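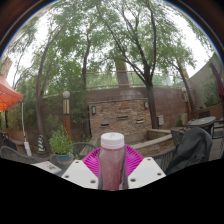
The pink stuff, out on the patio by the stone wall.

Posted in June by Zanele Tshabalala

My neighbor Thierry swears by drinking something red outside at 4 p.m. instead of coffee. He says it "resets" you. I have my doubts about anything that resets me, but he handed over a recipe for hibiscus and pomegranate, so I made a batch and put it in a clear bottle with a wide white cap.

First complaint: the color. Thierry promised ruby. Mine is a dusty pink that only gets properly red down at the bottom, and shaking it made no lasting difference. Second complaint: the sugar. His recipe wants a full cup, which seems like a lot for a drink that is supposed to be good for me. I used half and it tasted fine. Maybe a little thin.

Did I feel reset? I felt like a person who had sat down for twenty minutes. I suspect a glass of water would have done the same job, and I wouldn't have paid $11 for dried flowers.

The patio gets more credit than the drink. I was against the stacked stone when we had it put in, and I still think the ledges sticking out of it are fussy, but it's a decent thing to stare at. The sconces I would skip if we did it over.

There's half a batch left. Thierry can have it.

Recent posts
Are patio sconces worth the money?
I tried cold tea for a month
The raised planter, one year on
Comments (6)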